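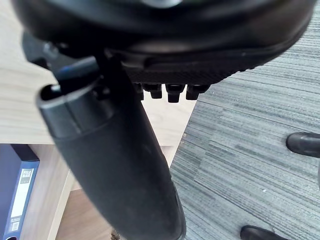 Section 4. Setting up a series and keeping track of episodes

Filed under: User Guides > TV & Streaming > Vavometti
14 shares | 7 comments

Before you begin this section, please finish the installation from Section 3 and make sure that the Vavometti application opens on your television. If you see the language screen each time you start it, the installation was not saved and you must repeat step 9 of that section.

Vavometti keeps a list of the series you watch, remembers the last episode for every person in the home, and hides information about episodes you did not see yet. It does not contain any films or episodes itself. You still need a subscription to the channel or service that shows them.

4.1 Adding your first series

1. Press Menu on the remote control and choose My Series.
2. Choose Add, then type the first letters of the title. Three letters are usually enough.
3. Select the right title from the list. Some titles exist two times, for example an original drama and its later remake. Look at the year and the country next to the name.
4. Choose the season where you are now. If you are starting from the beginning, leave it on Season 1.
5. Mark the last episode which you watched completely. An episode that you watched only half should stay unmarked.
6. Press Save. The series appears in the top row.

Note: If the list shows only old titles, the catalog was not updated. Go to Settings > Catalog > Update and wait until the message "Catalog is current" appears. The first update can take a long time on a slow connection - please do not switch off the television during it.

4.2 Separate profiles

Two people in one home are seldom at the same episode. Each profile has its own list and its own spoiler protection. You can make up to seven profiles.

1. Open Settings > Profiles > New.
2. Enter a name. In the pictures of the printed guide we use the names Jordan and Liam.
3. Choose a color. The color is shown as a thin line on the left side of the screen, so you can see who is logged in.
4. If the profile is for a child, turn on Age Limit and enter a code of four digits.

Caution: The code cannot be recovered. If you forget it, the profile must be deleted, and its list of watched episodes is deleted with it.

To watch together with another person, choose Shared Viewing before the episode begins. The episode will then be marked in both profiles. If you forget to do this, you can mark it later by hand in the second profile.

4.3 Spoiler protection

This function has three levels.

Low: Only the pictures of future episodes are hidden.
Medium: Pictures and episode descriptions are hidden. Titles stay visible.
High: Titles, descriptions, cast lists and the number of remaining episodes are all hidden.

We recommend High for mystery and fantasy series with a large cast. In the fantasy drama Porkunura, for instance, the name of one guest actor in the cast list is sufficient to understand who comes back in the final season. For a comedy like Flildale, the level Low is normally fine.

1. Open the series and press the yellow button.
2. Choose the level.
3. Press OK, then Back.

Note: The protection works only inside Vavometti. It cannot hide messages from other applications, and it cannot hide the preview which your channel shows after the end of an episode. To avoid this preview, turn on Stop at Credits in the same menu.

4.4 Messages you may see

Code 788: The series has changed its episode order. This happens mostly when a double episode was split in two. Open the series and confirm the new order. Check your last marked episode afterward, as it may have moved by one.

Code 1106: The profile is in use on another device. Close Vavometti there and wait one minute. If the message comes back, log out from all devices under Settings > Account.

If you see a different code, write it down and look in Section 7 - the codes are sorted there by number.

Guide text: Liam Parsons. Checked by Jordan Bickerstaff for version 7.
Last changed September 8, 2023

Tags: episode tracker, spoilers, profiles, TV series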